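Wrapping season, and what I finally learned about mailing things

Well, November got here fast! I spent most of last month packing up orders for the Avville holiday swap, and since so many of you wrote in asking how I get odd-shaped gifts through the mail in one piece, I figured I'd put it all down in this issue.

First off, buy your paper early. I get the plain white stuff from Bullwood in the 700-sheet bundle, and yes, it takes up half the hall closet, but I've never once run out at eleven at night. Colleen Gill splits a bundle with her sister, which is smart if you don't have the closet.

Second, please stop using the skinny gift tape on the outside of boxes (I did this for years!). It's fine for ribbon and tags. For anything that goes in a truck you want clear packing tape, two strips across each seam and one around the middle.
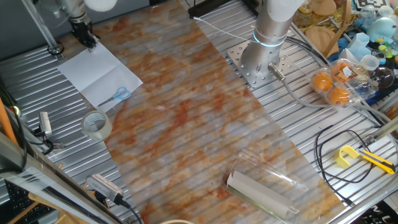
Paper, scissors and a roll of packing tape: the holiday basics.

Now, ornaments. I mailed 71 of them last year and lost three, all to the same mistake: I left air in the box. If you can shake it and hear something, open it back up and stuff in more paper. I crumple mine loosely, because tight little balls just roll around and leave gaps. Delia Anghel swears by old dish towels and she may be right, but then you've mailed away your dish towels.

Labels are the other big one. I write the address on the box and again on a slip tucked inside, in case the outside gets rained on or scraped.
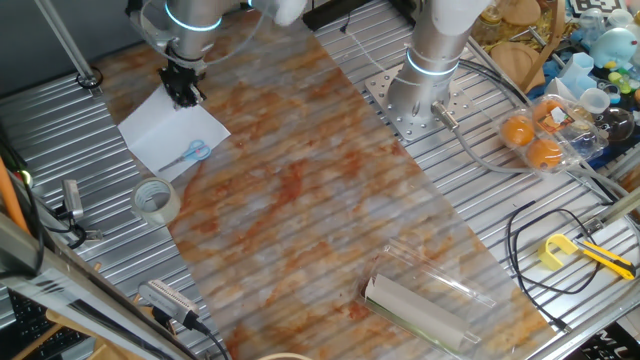
I also keep a little notebook of who got what, going back to when the kids were small. Dorin Ursu laughed at me for it until he sent his aunt the same Sfakianakis olive dish two years running. He has a notebook now.

A few of you asked about the swap itself. We're hoping for 600 parcels this time, and Despina Nistor is still taking names, so write to her if you want in. Keep your parcel small enough to carry under one arm, and no candles please, they melted all over Tudor Dumitrescu's back seat and he still brings it up!

Next month I'll get into cookies, and which ones travel.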